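Folding Clothes on the Bed: Frequently Asked Questions

Do I need a folding table?
No. A bed with a plain sheet on it works well. Clear off the pillows and lay out one garment at a time.

What if the sheet is wrinkled?
A few creases won't matter. Pull the garment straight by its hem, then smooth it from the middle outward.

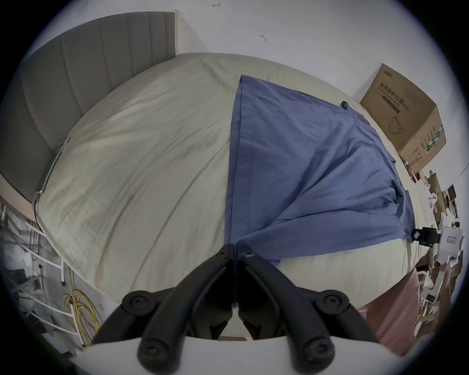
Start with the straight edge and work toward the bunched part. Heavy cotton may need a second pass.

Will the Jella folding board fit shirts?
Yes, up to 17 inches wide when folded.

Can I return it?
Unused boards can be returned within 53 days.

Contact Jella | Copyright Jella | Back to top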